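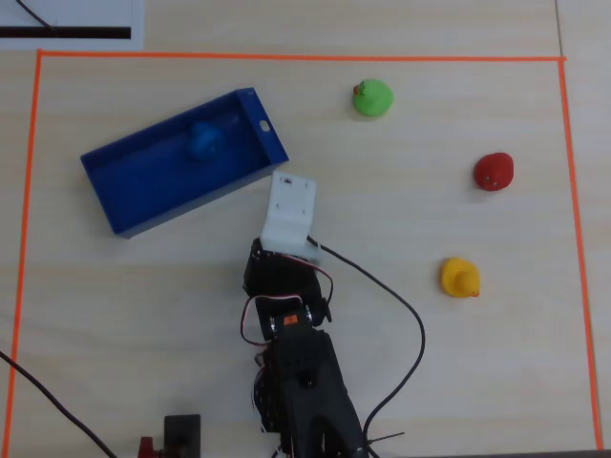

Contributed by the Zernerden documentation group. Last revised 18 May 2025.

Kuna (task sequencer)

Kuna is a task sequencing and motion planning package for small hobby-class robot arms. It is developed at Zernerden as part of the Skukeck software stack, where it sits between the perception module, Yap, and the servo driver. Its usual test problem is tabletop sorting, in which loose objects such as rubber ducks are moved into an open tray.

Architecture

Kuna runs as two processes. The planner holds a model of the table and chooses the next object to move. The executor converts each chosen move into joint targets and sends them to the servo driver at a fixed rate. The processes share a message queue, and either can be restarted without the other. A restarted planner discards its old table model and requests a new one from Yap.

Workspace definition

The work area is defined by strips of coloured tape on the table surface. Yap fits a straight line to each strip and passes the lines to Kuna as planar limits. Three strips are sufficient. The side nearest the arm base may be left open, in which case the limit on that side is taken from the joint range of the arm. Strips need not be parallel, as each line is fitted separately. Objects with a centre outside the limits are kept as obstacles but are never selected for grasping.

Object model

Each object is stored as a centre point, a heading, a colour class and a state. The state is one of loose, held, placed or unknown. Trays are stored as oriented rectangles with a wall height, so a tray may lie at any angle to the tape.

Colour classes are assigned from the median hue of a segmented region. The method is fast but performs poorly when an object and its background have similar hues. A blue duck in a blue tray is the standard failure case: the two are often merged into one region, and the tray is then reported as empty. Releases after 2 add a shading test, which looks for rounded gradients on the tray floor. Regions that pass are marked unknown until a second view confirms them.

Planning

Loose objects are ranked by reach cost, calculated from joint travel and clearance to neighbouring objects. Up to 20 grasp headings are sampled for each object. Any heading that would bring the gripper within 12 mm of another object or a tray wall is rejected. If no heading remains, the object is moved to the end of the queue.

Cables are not modelled. A cable lying across the table may be returned by Yap as a thin obstacle, and the default filter removes regions narrower than 11 mm.

Known limitations

Kuna does not plan for stacked objects. The release position in the tray is chosen on a coarse grid, and an object in the unknown state blocks its grid cell until it is resolved. Replacement of the grid with a continuous placement search is scheduled for June.

See also

Yap (perception module)
Skukeck servo driver
Tape calibration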